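Trikia Handheld Gripper: Jaw Width Drift and Pad Wear

Notes from the hardware bench, January
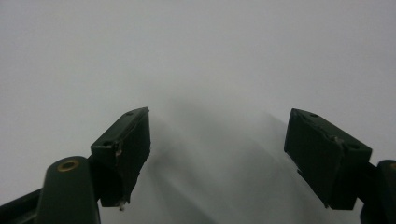

What was reported

Griet Van Acker flagged the fault while checking recordings made at the Mekwood site. The width channel on one Trikia handheld unit no longer returned to its zero value when the jaws were closed. The offset was small at the start of the batch and grew over the course of it. Operators had noticed nothing, as the trigger felt normal and the unit still picked up everything on the task list.

The batch holds 2,062 recordings. The first 929 pass the closed-jaw check. From there on the zero reading moves, and by recording 1,541 it is outside the limit we use for training data. Everything from 1,541 onward has been pulled from the shared set until it can be corrected or discarded. Recordings between those two points remain available but carry a warning tag.

Cause

We first suspected the encoder. It was swapped for a known good part and the drift stayed. The cable and the logger were ruled out the same afternoon.

The fault was mechanical. Two things contributed:

The pin running through the brass bushing on the left linkage had started to turn in the plastic arm instead of in the bushing. The hole in the arm went oval, and the left finger gained enough play to sit at a slightly different angle each time the jaws closed.

The finger pads are worn along their top edges. Once the left finger could tilt, the pads no longer met flat. They touched first at one corner, and the closed reading depended on how hard the trigger was pulled.

Neither problem shows up clearly with the jaws open, which is the position in which most people look the gripper over before a session. Scuffs on the top face of a pad are common on units in regular use and are not a reason to reject one. Play at the pivot is.

Safety note

There was no injury. The same wear does matter on the powered version, which shares the linkage. A loose finger can shift under load and release a part sideways. Macarena Vidal has asked that both powered units at Dultix be locked out until their pivots have been inspected. Please do not clear the lockout tags yourself, even for a short test.

Check before each session

Close the jaws fully and read the width. Open, close and read again. Repeat with light and firm trigger pressure. If the readings differ by more than the value on the calibration card, stop.

Hold the base of the gripper and push each finger sideways with your thumb. Compare left against right.

Look at the undersides of the pads as well as the top faces. Remove any loose material before calibrating, and report it if you cannot tell where it came from.

Repair status

Replacement arms with a press-fit sleeve are on order from Anghel. Until they arrive, the affected unit stays on the bench. New pads are in stock and should be fitted in pairs, followed by a full width calibration.

Griet is testing a correction for the tagged recordings that uses finger position in the camera view in place of the encoder value. Results so far are usable for slow grasps and poor for fast ones. She will be at the bench on Saturday morning if anyone wants to bring in a unit for checking.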